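Print this page | E-mail this thread

Drurkano bench notes, gripper week. 31 Mar 2022

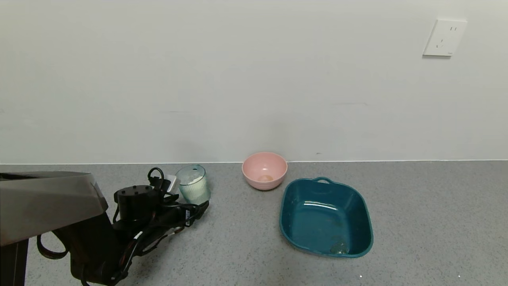
Gripper cable on the Dovus arm again. It's the third time I've had the wrist apart since I changed the loom, and it's always the same run, the one with the red and white wires going diagonally over the lower part of the gripper. Too much slack up top (that black loop arcing over the motor housing) and not enough lower down. So today: re-route, re-tie, re-zero, then straight back to the cup with the white stuff in it.

2/ Power off at the wall first. Then the connector block. It's stiff, wiggle it, dont pull on the wires. Ask me how I know

3/ Screws on the motor housing cap: nip them up, no more. Did one too tight in July and had to drill it out. Horrible afternoon.

4/ New tie points. One at 40 mm from the connector, next at 115. Old ones were wherever there was a gap, my fault entirely

5/ Csonka sleeve over the bottom bit where it rubs on the bracket. Cheap stuff, does the job. Cut it long, it creeps back

6/ Turn the wrist by hand both ways before any power goes on. Full travel. If the loop snags do it now and not at speed

7/ Re-zero. Gripper closed, wait for the number to settle, save. Vikach software forgets the offset if you close the window too soon so SAVE FIRST

8/ Grip force down to 17 percent for thin plastic. Was on 58 left over from the last job, would of crushed anything with ribbed sides like that cup

9/ Slow runs only till tomorrow. Wipe the fingers after each one, powder gets in the joints and then they stick half open

10/ someone asked which ties: the plain black ones, smallest size, tails trimmed flush. Not the reusable kind, they work loose on the wrist

11/ Next up is the strap hanging bottom left. Not touching it tonight

Contact | © 2022 Drurkano | Back to top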